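Hanville Household Textiles: Data Card

Maintained by Noreen Jadoon and Chidubem Ogundipe, Rutherford Robotics Laboratory. Queries about the annotation schema should be directed to Gualtiero Pellegrini.

Summary
The collection comprises 800 episodes of cloth retrieval by a mobile manipulator in furnished living rooms. It supports the study of grasp point selection on crumpled fabric. A further 100 episodes are withheld for evaluation.

Contents
Each episode contains wrist camera colour video, joint states, gripper width and a written instruction. Two annotators labelled every grasp attempt; disagreements were resolved by Morven Moffat.

Method
The baseline policy, Flonix, predicts a grasp point and an approach angle from the wrist view alone.

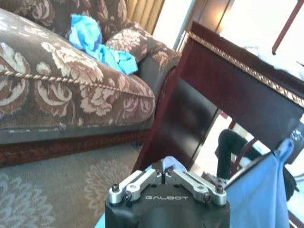
Grasp point error is reported separately for plain and patterned backgrounds. Colour contrast alone can make segmentation straightforward, as with the bright blue cloth on the brown floral sofa, so results for such pairings should not be generalized to cloth and upholstery of similar colour.

Licence
Non-commercial research use only. Redistribution requires written approval from the laboratory.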